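Chapter 8
Choosing a Screen for a Portable Device

8.1 Why the screen comes first

When a company plans a new telephone or tablet, the screen is usually the first part that it must decide. The size of the screen fixes the size of the body, and the body then fixes how much room is left for the battery. In this chapter we follow one small tablet, the Calell 7, from the first drawing to the shop. Its maker, Wieczorek, changed the screen twice before the design was accepted.
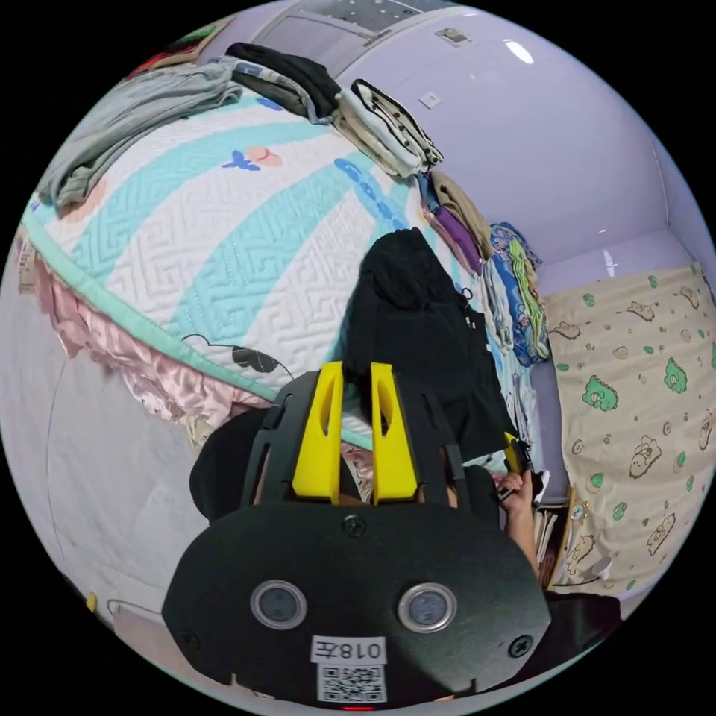 A screen is judged by three things at least: how sharp it is, how bright it is, and how well it shows dark colours. The last of these is often forgotten by students. Take a black garment hanging over the edge of a bed. On a good screen the reader can still follow the cloth as it hangs down, while on a poor one it becomes a single dark patch. The same test can be made with dark hair. The first screen of the Calell 7 failed in this respect, although it was very bright.

The second screen came from Soleck and was better with dark colours, but it used more power. The engineers calculated that the battery would last 5 hours, and the sales office had already promised 8. A third screen, thinner than the others, was therefore ordered from Cludosley in December. It is the one we shall study in section 8.2.

Before you continue, please revise the terms "pixel", "contrast" and "refresh rate" on page 108. They are used in this chapter without further explanation.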